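FOR IMMEDIATE RELEASE -- November 3, 2025

**Raker publishes first chore results: machines can tidy a table, slowly. Laundry, not yet.**

Raker, the household automation test group, today put out the first full set of results from its Asta program. Short version: some chores are close. Most are not. One or two are further away than the sales videos would have you think.

Asta began in May. The question was a plain one -- can a machine you could buy or lease today do an ordinary chore in an ordinary home, with no engineer standing next to it? Same question for small shops: restocking a shelf, bagging an order, wiping down a counter.

The headline numbers:

- 2,764 chore attempts logged, homes and shops together
- 1,969 finished with no human help
- 252 stopped by a person for safety or to save somebody's belongings
- the rest given up on, timed out or finished by hand

Sounds good until you look at which chores. Most of the finished ones were single pick-and-place jobs. Pick up a bottle, put down a bottle. Move the remote off the table. Once a job had more than a few steps the finish rate dropped hard, and anything with cloth in it was worse again. Folding a fitted sheet: no machine managed it. Not one time.

"People ask me if it can do the housework and I say which minute of it," said Nelli Niskanen, who runs the Asta program at Raker. "Clearing a table is a lot of small decisions. Is that trash or is it somebody's snack? Does the cube go in a drawer or does it live there? A ten year old knows. The machines mostly dont."

**Slow is the other problem**

Speed was measured on every attempt. A person clears and wipes a cluttered side table in a couple of minutes. The best machine in the program took nearly 300 seconds for the clearing alone, then needed the cloth handed to it. Shop owners minded this more than families did. A family can leave the room. A shop has a line.

Navickas, a small grocery and housewares store that took part on the shop side, kept one machine on shelf restocking through the summer. Boxes and cans went fine. Pump bottles tipped. Soft pouches got squeezed. The store has kept it for the early shift only, before doors open, and says it will look again next year.

**What trips them up**

Same handful of things, over and over:

- See-through plastic. Depth sensors look straight through it or catch the shine.
- Bottles that are narrow at the neck and wide in the middle. Grip too high and they swing, and a part-full one swings more.
- Shiny tabletops. Reflections get read as objects.
- Thin handles, paper bags, anything that folds when touched.
- Clutter. A bottle by itself is easy, a bottle with things packed behind it is not.

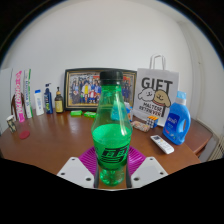
None of this is news to people who work in the feild. What was missing was a count, taken in homes that hadn't been cleaned up first. Raker asked households to leave tables as they were. Most did. A few tidied anyway, and those visits were logged seperately and left out of the totals.

"I would not buy one for my mother yet," said Elfriede Eder, who wrote the home section of the report. "I would lend her one for a week. She'd have opinions and they would be useful."

**What comes next**

The second round adds kitchens and bathrooms. Full tasks only this time -- load the dishwasher, clean the sink, put away groceries including the soft stuff. Partial credit goes away. If a person has to step in, it counts as a miss.

Training data for round two will be collected by Purico, with the same everyday items that gave trouble in round one. See-through bottles are at the top of the list. Makers whose machines were tested have been given their own results and can reply in writing; replies will be printed unedited in the next report.

Families and small stores that want to take part in round two can apply through Raker. No need to own a machine. No need to clean up.

**About Raker**

Raker tests home and shop automation under everyday conditions and publishes what it finds, good or bad. It does not sell machines and takes no payment from makers for testing.

**Press contact**

Nelli Niskanen, Asta program, Raker. Full report and tables on request. Interviews this week, mornings best.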